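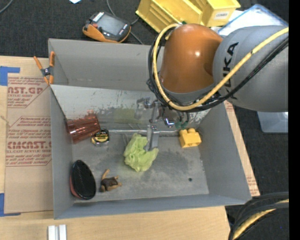
*Inga*

In October we must give our equipment list for next year, and this time I am the person who writes it. I thought it will be one evening of work. It took me much longer, so I put my notes here for other people who plan a small picking cell and have not so much money.

The first thing I learned is that the arm is the easy part. We already have a KUKA, and it will stay with us for many years. When people ask for the budget, they always ask about the arm. Then they are surprised that my list is full of small things.

Cables, for example. The hoses and wires that go along the arm must bend with it every day, and they get old before the motors do. Last year we had no line for cables in the budget. When one failed, we waited 17 days for the new one from Vemska, and the whole project waited too. Now I have a line for a spare set, and I will not let anybody remove it.

Second is the gripper. I asked for a price for one more set of narrow fingers, and Bevix offered it for 315 dollars. I think this is fair. A finger that must reach down to the floor of a bin with tall sides will touch this floor sometimes, and I prefer to have the second set in the drawer.

Then the objects. A cup with ribs, a tape measure, a toy block, a piece of ruffled fabric like a lettuce leaf. They cost almost nothing, and this is why everybody forgets them. But soft things lose their shape and small things get lost, and you want to buy the same model again, not a similar one. I wrote 134 dollars for objects and I keep the list of shops in the same file.

Acrylic sheets, clamps and blue tape I put together under "table." In the first version I forgot them completely. The bin itself is worn on the floor, with dark marks, but I decided it can work one more year.

What I still don't know is how much to keep for surprises. My first number was 1000 dollars. A colleague from the Ekalside project told me to double it, but then I must take something away from the training hours, and I don't want this. For now it stays at 1000.

Next week I will ask Vemska if the price is better when we order two cable sets together. If they answer, I will add it to this post.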